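Yasir Arain
Can a machine tidy up after a four-year-old yet? A thread, because three people have sent me the same Skaltier clip this week and I'd like to answer it once.

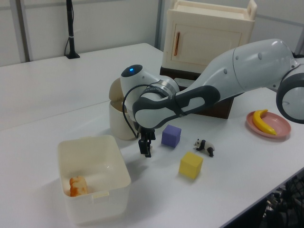 Yasir Arain
For anyone new, I run a second-hand toy and nursery shop, and I've spent most of my working life picking things up off flat surfaces and putting them where they belong. So I take a professional interest when someone tells me that job is nearly done for.

Yasir Arain
The claim on the Skaltier page is that "everyday tidying is a solved problem". Solved for whom? I did a tidy before opening on Tuesday and I can report it was still there.

Yasir Arain
Let me be fair first. The arms are good. They are far better than the ones I saw at a trade do years ago, which moved like a deckchair being folded. If you want a block lifted and set down in a tray, I believe you can have that today, and I believe it'll be done neatly.

Yasir Arain
But a foam cube is the politest object in the house. Flat sides, a bit of squish, doesn't mind being pinched, stays where you leave it. If I could choose what children own, it would be 129 foam cubes and nothing else.

Yasir Arain
What I get in a donation box is different. Doll's tights. A jigsaw with the lid split at two corners. A slinky that has met another slinky. Half a puppet. Something sticky, and the something it's stuck to.

Yasir Arain
Two fingers will get you a long way with a cube or a plastic banana. Try them on the tights.

Yasir Arain
I keep a book at the till where every donated item gets a line. For June it came to 531 lines. I went through them last night with a cup of tea and a pencil, marking each one I thought a two-fingered machine could pick up, recognise and put in the right crate on its own.

Yasir Arain
I gave it 257. I was generous! I gave it all the toy cars, all the wooden fruit, every plastic animal that stands on its own feet. I gave it board books, and I'm still not sure about board books.

Yasir Arain
So just under half, by my own soft marking. And the half it gets is the half that takes me no time. A plastic cow goes in the animal crate, I don't even look up. The other half is where my morning goes.

Yasir Arain
Someone in the replies says the lifting is the easy bit now and it's the "understanding" that's improving fastest. Fine, maybe. Here's one for the understanding, then.

Yasir Arain
A toy banana on a plate. Is that put away, or is it waiting to be put away? In my shop it's put away if the plate belongs to the tea set. In my sister's front room it's dinner for a bear and you'd better leave it alone until bath time.

Yasir Arain
You can't get that from looking at the banana. I can't either, I have to ask. My nephew will tell me at great length.

Yasir Arain
Same with lids. Half of children's storage has a lid on it. You open it, you put the thing in, you find the thing is a bit too tall, you turn it, you close it, it pops up again, you sit on it. I'd watch a machine do that last part and I'd pay for the ticket.

Yasir Arain
@ reply to a chap who works with these things and has been very patient with me: yes, I take the point that you start with simple objects on a clear surface and build up. That's how I trained my Saturday girl. I've no quarrel with it at all.

Yasir Arain
My quarrel is with the people selling it. The work on the bench is modest and sensible. Then it goes through the marketing department and comes out as a butler.

Yasir Arain
Menzies are the worst for this. Their leaflet came through the shop door. "Hands-free stockroom." It shows shelves with nothing touching anything else, every box square on, all the labels facing front. If my stockroom looked like that I wouldn't need a leaflet.

Yasir Arain
I rang them, by the way. I asked what happens when it drops something behind the shelving. The man said it would flag the issue to a member of staff. I am the member of staff.

Yasir Arain
I asked how long it takes to put away a box of 8 mixed items. He said it depended on the items. I said they were mixed. We went round that a couple of times and he offered to send a second leaflet.

Yasir Arain
Drumora were straighter with me, credit where it's due. Their woman said don't buy one for second-hand, come back if you ever sell the same thing by the pallet. I liked her very much and I won't be buying one.

Yasir Arain
To the person asking about the Skarnix floor thing – we had it on trial. It does floors. It did my floor well, once I'd picked everything up off it, and that was the job I'd wanted doing.

Yasir Arain
My mum had the same complaint about her first dishwasher. She rinsed every plate before it went in and then told the neighbours how much time it saved.

Yasir Arain
Several of you have said I'll be out of a job in five years. I was told that about online auctions, and about a tablet on a stand that was going to do my pricing. The tablet's in the back. We use it for the radio.

Yasir Arain
What would change my mind? One uncut video. A child's bedroom at seven in the evening, one that hasn't been got ready for visitors. No sorting beforehand, no one stepping in to nudge a piece the right way up. I don't mind if it's slow. Let it take all night.

Yasir Arain
And include a sock. I'm quite serious about the sock. It has to go in with the washing if it's dirty and in the drawer if it's clean, and I'd like to know how it decides.

Yasir Arain
Until I see that, I'd say they can do some of the chores, on a good table, with well-behaved things. I'd be happy to be wrong. My knees would be happier still.

Yasir Arain
Right, a lady has just come in with three bin bags and a rocking horse with no rockers. Replies off till after lunch.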